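**Wednesday, February 16, 2022**

The community network Onwood has confirmed that a message announcing the closure of its Burport discussion pages was false. The message, which claimed that all accounts would be deleted at the end of the month, was shared 2,174 times before moderators removed it.

In a statement to members, Onwood said that the notice had been posted from an account using a copy of its logo and a name very close to that of its support team. The account has been suspended. No member data was lost and no pages have been taken down.

"We regret the concern this has caused," said Tanveer Niazi, head of member services. "Any decision affecting a local page will be announced on that page and by email to its members. It will never be passed on by private message."

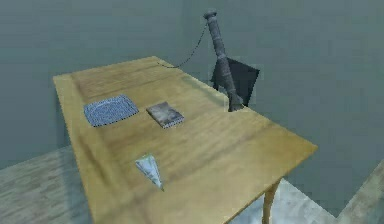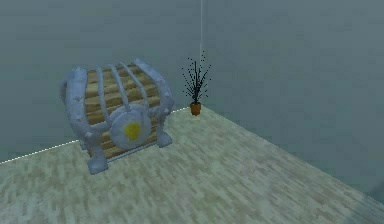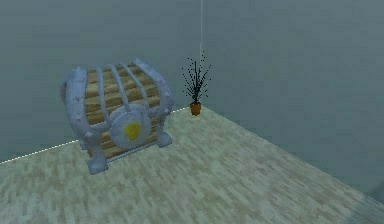
The false notice invited readers to save their posts by following a link to an outside website and entering their password. Onwood has received 679 enquiries about the link and has asked anyone who used it to change their password without delay. Members who use the same password elsewhere are advised to change it there as well.

A similar message was sent to members of the Vemcombe pages in November, when two accounts were suspended. Onwood has not established whether the incidents are connected.

From next week, accounts belonging to staff will carry a mark beside the name. New accounts will be unable to send the same message to more than 700 members in one day. Suspicious messages may be reported through the menu at the top of each post, and reports will be answered within two working days.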